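布环

布环（有的地方叫布圈、绕圈，我外婆那边叫“套子”）是家务整理里的一个叫法，指把一条软的布料绕回来、首尾碰到一起，中间留出一块空当的样子。它可以是缝死的，比如毛巾角上的挂耳、围裙脖子上那一圈；也可以是临时绕出来的，比如围巾从衣柜里拽出来往桌上一扔，自己就成了一圈。我这篇条目两种都写，重点放在后一种，缝死的那种缝纫书里讲得够多了。

先交代一下，我写这个词条的起因很小。家里换季收拾，我把所有长条形的布都倒在桌上，围巾、腰带、窗帘绑带、绑野餐垫的带子，还有几条根本想不起来干什么用的，满满一桌，分了一个下午也没分完。后来想查查别人怎么收，一搜，全是卖挂钩的！于是自己一点一点记，记到现在就成了这么一大篇。

名称

“布环”这个说法用得不算统一。卖窗帘的说“绑带”，卖包的说“提环”，做拼布的说“扣袢”，登山的人说“扁带圈”，扁带圈是承重的东西，另有一套讲究，我不懂，本条不谈。Talavera镇上的旧布市场（我在那边住过一阵子）把绕成圈卖的布条统称“圈货”，按圈卖，不量尺寸，买回家拆开长短全看运气。我买过一圈蓝的，拆开来够做两条围裙带，又买过一圈绿的，拆开来是三段接在一起的，气得我中午饭都没吃好。

收纳圈子里还有“死圈”和“活圈”的分法。死圈就是缝死、钉死的，活圈是绕出来、一抖就散的。我觉得这个分法挺好用，下面就照这个写。

形状

活圈摊在桌上很少是正圆的。布有自己的重量，长条布往下一搁，两头一塌，多半就成了长长扁扁的一圈，中间空出来一个椭圆。布越厚，转弯的地方越胖；布越薄，越容易在转弯处打个折，鼓出一个小包。绒布和摇粒绒转弯最好看，圆滚滚的，真丝最难看，滑来滑去，绕完转个身它就趴平了。

桌面也有影响。木头桌面有点涩，布圈能站住；玻璃桌面太滑，我一般会先垫块毛巾再绕。颜色上我偏爱深色或者大红的，放在浅棕色的台面上一眼就能看清圈的边在哪儿，米色布放米色桌上，我能找半天开口（真的找过，还把茶杯碰翻了）。

里面那块空当，老话叫“膛”。膛的大小决定了这一圈后面怎么收：膛大，可以直接对折挂起来；膛小，就顺手塞进抽屉格子里。有的人喜欢在膛里放小东西，扣子、别针、线轴，当个临时的围栏，免得满桌滚。我也这么干，不过千万记得收之前把东西拿出来，我的洗衣机里到现在还时不时响一下。

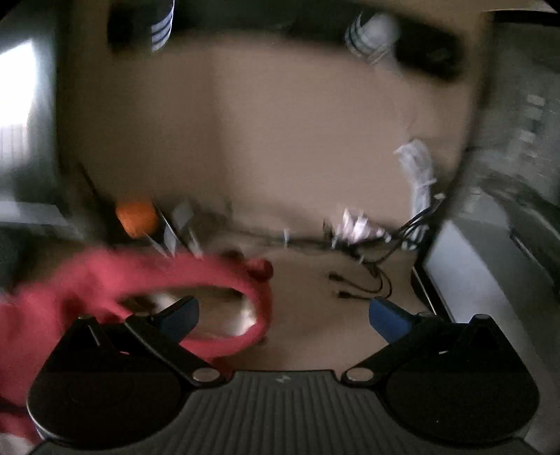
有读者留言说，她在家从来不留膛，所有的长布一律卷成实心的卷，竖着插进盒子，要用哪条抽哪条，还说留着空当就是浪费抽屉。我把这条意见抄进来，是觉得很有道理，尤其适合抽屉浅的人家。可我自己试过，围巾卷实了放一个冬天，拿出来中间那段全是死褶，挂了两天都没挂平。她后来又补了一句，说她卷之前会先用手掌顺一遍，卷的时候不拽，褶子就少得多。这个我照做了，棉的确实好些，羊毛的还是不行，可能我手劲大。

另外有人问布环和卷到底算不算一回事。我的看法是：中间能伸进手指的算环，伸不进去的算卷。没有什么权威依据，我自己用着顺手。

常见种类

围巾圈。最常见的活圈。长围巾对折一次再绕，短围巾直接绕。流苏要留在外面，绕进里头会打结，解起来能把人逼疯。

腰带圈。浴袍和风衣的布腰带，又细又长，最爱单独走失。我现在的办法是绕成小圈以后套在衣架的钩子上，和衣服待在一块儿。以前全堆在一个篮子里，到了要穿的时候就得拿着一条条去比颜色。

绑带圈。窗帘绑带、野餐垫绑带这一类，两头往往已经有小的死圈，外面再绕个大的活圈，就成了圈套圈。拆洗窗帘的时候我会把一对绑带绕在同一圈里，要不然总会剩一条。

挂耳。毛巾、隔热垫、烤箱手套角上的那个小环，属于死圈。别看它小，掉得最勤快。我家厨房挂着一副Kekness的烤箱手套，挂耳补过好几回，手套本身倒还结实得很。补的时候用双线来回走，线头藏到夹层里去，藏在外面一钩就又开了。

袋口圈。布袋口上的抽绳或者宽布边，拉开来也是一圈。买菜的布袋叠好以后，我会用它自己的提手绕一圈箍住，省一根皮筋。

头巾圈。我把头巾、发带都算在这里。带松紧的发带是死圈，套在杯子或者纸筒上就行；不带松紧的按围巾圈处理，只是小一号。

怎么绕

绕法各家不一样，我写的是我自己练出来的，大家随意改。

先把布条拉直，抖一抖，正面朝上。抓住一头，另一只手顺着往下捋，捋到头。然后把远的那一头往回带，搁在近的这头上面，压住一小截，中间自然就空出来了。到这一步，一圈已经有了，放着不管也成。要收进盒子，就再从中间轻轻折一下，折成一个扁的“8”，两半合起来。

长布多绕几遍。我最长的一条是拼布剩下的滚边，绕了13圈才绕完，绕到后面手都举酸了，想着要不干脆剪了算了！后来没舍得剪，用一小块碎布扎住，塞在缝纫盒底下，年年看见它，年年没用上。

绕的时候别转手腕。我以前图快，绕毛线团那样绕布条，绕出来每一层都拧着劲儿，一松手就弹成一堆麻花。正经的做法是手不动，让布来回走，像叠水管那样一层正一层反。说起来容易，电视一开着我还是会转。

压住的那一截如果老是滑开，可以用木夹子夹一下。金属夹子夹久了容易留印，浅色布上更明显。晾衣服的塑料夹也能凑合，就是大，占地方。

收在哪里

抽屉、挂杆、盒子，三种我都用过，各有各的麻烦。

抽屉最方便，开了就见。毛病是会串，今天整整齐齐，过一周就互相钻进对方的膛里，拽一条带出来一串。拿硬纸板隔一隔就好得多，鞋盒裁开就能用。我看中过Prevden的一款抽屉隔板，带12个格子，格子对布环来说偏小，放袜子更合适，最后给了家里放袜子的人。

挂杆适合大圈。直接把圈搭上去，膛的两边垂下来，颜色一目了然。毛衣料的不要挂，会越挂越长，我有条毛线围巾现在能当跳绳。

盒子适合过季的。深一点的盒子一层一层码，重的在下，轻的在上，最上面盖一块旧枕巾挡灰。我在盒盖里贴一张纸，写上都有谁，省得翻到底。有一年换季特别认真，写完一数，纸上列了27条，我盯着那张纸看了好一会儿，把其中好些送去了旧衣箱。（后来又买了几条，这个就不展开了。）

厨房里的布环另说。挂耳类的挂在灶台侧面，离火远一点。擦手巾不要绕圈收，摊开搭着，潮着绕起来第二天准有味儿。

洗和晾

活圈洗之前一定拆开，这一点我吃过亏。有一回偷懒，整圈丢进洗衣机，出来以后和袖子、裤腿缠在一起，解了一个晚上。后来我把细长的布条都装进网袋，网袋口再系一下，太平多了。

深红和大红的布头几回单独洗，别问我怎么知道的。先用湿的白布角按一按，白布上有颜色就接着单独洗，没有就可以合流。手洗的话冷水慢慢揉，别拧，拧过的长布晾出来是歪的。

晾的时候倒是可以留圈，把布条搭在晾衣杆上，两头垂齐，中间的转弯每隔一阵换个位置，免得杆子印总压在同一处。天气好的时候我下午2点前晾出去，天黑前收，六月里还能更晚一点。烘干机我不太用，家里那台Sonex的声音大，而且布条一进去就爱缠成绳子。棉的实在等不及，我会开低温，再扔两个干净的旧网球进去，一边转一边咚咚响，猫能躲到床底下去。

晾透了再绕。摸着凉凉的就是还没干透，再等等。

旧布环的去处

起球的围巾剪成小段，可以塞门缝，也可以垫花盆底。布腰带很适合绑番茄，软，勒不伤茎，我阳台上每年都绑，五颜六色，远看像晾了一排袜子。窗帘绑带我拿来捆卷起来的瑜伽垫，长度刚好。挂耳剪下来别扔，存在缝纫盒里，哪块毛巾的掉了就缝上去，颜色不配也没关系，反倒好认。

实在太旧、一扯就掉毛的，叠几层缝起来做抹布。缝之前把上面的扣子、金属环都拆掉，不然擦桌子会刮出道子。

还没弄清楚的

有几件事我一直没查到靠谱的说法，先记着。一是“膛”这个叫法是从哪儿来的，我听做鞋的人也这么叫鞋里面的空处，不知道谁借谁的。二是Talavera的“圈货”为什么不论长短都一个价，我问过摊主，对方让我别问，多买一圈就给我便宜，我就多买了一圈。三是绒布放久了转弯的地方会不会秃，我那条红的目前没秃，灰的秃了一小块，也可能是被虫咬的。

谁家有别的绕法，欢迎补在后面，尤其是收超长滚边的，我那条还在盒子底下压着呢。

相关条目：挂耳；滚边；围巾的折叠；抽屉隔板；网袋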